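When the Consulate Is 994 Kilometers Away

Foreign affairs | 30 Aug 2021

The Rarenska border crossing handles freight on its north side and passenger traffic on its south side. Between the two is a single office where a traveler without a valid passport can apply for an emergency travel document. The office does not issue the document. It collects the form, two photographs and a police report, and forwards them to the consulate responsible for the district, which is in the port city of Gusel, 994 kilometers to the west by road.

Until January the distance mattered less. A visiting consular officer worked from Rarenska two days a month and could sign documents on site. That post was closed when the foreign ministry merged its eastern districts, and the signing authority moved to Gusel with the rest of the files. Applications now travel by courier in one direction and by courier in the other.

The ministry's published target for an emergency document is 7 working days from receipt of a complete application. The wording is important. The period starts when the file is logged as complete in Gusel, and a file with an unreadable photocopy or a missing stamp is held outside the count until it is corrected. Most travelers learn this after they have already booked a second ticket home.

In the last reporting year the Gusel consulate logged 2,678 requests for assistance. The category covers lost and stolen passports, hospital admissions, arrests, deaths and requests to contact relatives. Passports are the largest group by a wide margin. Deaths and arrests are fewer but take up more staff time, as each requires contact with a local court or registry and, in many cases, a sworn translation.

A stranded traveler pays for lodging while the file moves. The consulate keeps a list of hotels and guest rooms near the crossing but does not negotiate rates or guarantee space. It can arrange a loan against a signed promise to repay. The loan covers transport and basic lodging, is capped, and must be settled before a full passport is issued again. 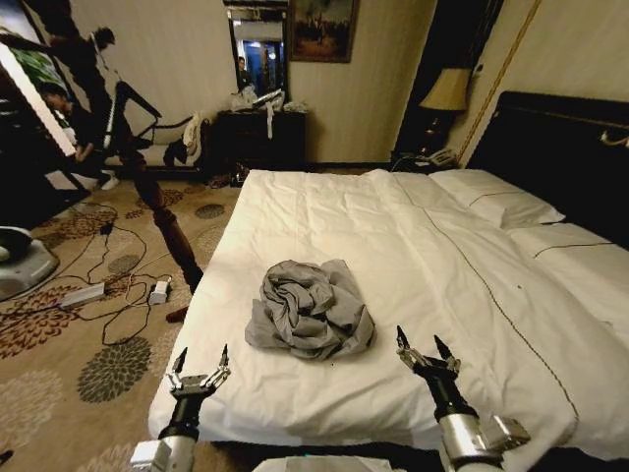 A bed made up with a white duvet, with a gray cloth lying on it.

Local rules add a second layer. A foreign national who stays past the printed exit date has to register with the district police, even if the delay comes from the traveler's own consulate. Registration costs 40 in the local currency and is valid for one extension. A second extension has to be requested in the district seat, Lo, where the migration desk is open in the mornings only. The receipt has to be shown at the border along with the emergency document. A traveler who has one and not the other is sent back to the office.

The Nendel agreement was meant to deal with part of this. Signed by the two governments after a long round of talks, it allows a consular officer to confirm identity by video link and permits the host country to accept an electronic copy of the emergency document at named crossings. Rarenska is on the list. The video link has been installed, but the electronic copy is not yet accepted, as the border service has not issued the order that tells its officers what a valid copy looks like.

Both sides describe the matter as technical. The foreign ministry says the format was sent for approval before the eastern districts were merged. The border service says it received a draft without the security annex and returned it. Neither has published the exchange.

Until the order is issued, the advice on the consulate's website remains the same: carry a certified copy of the passport separately from the original, report a loss to the police on the day it is noticed, and do not travel to Gusel in person without an appointment. Appointments are released online each morning at eight.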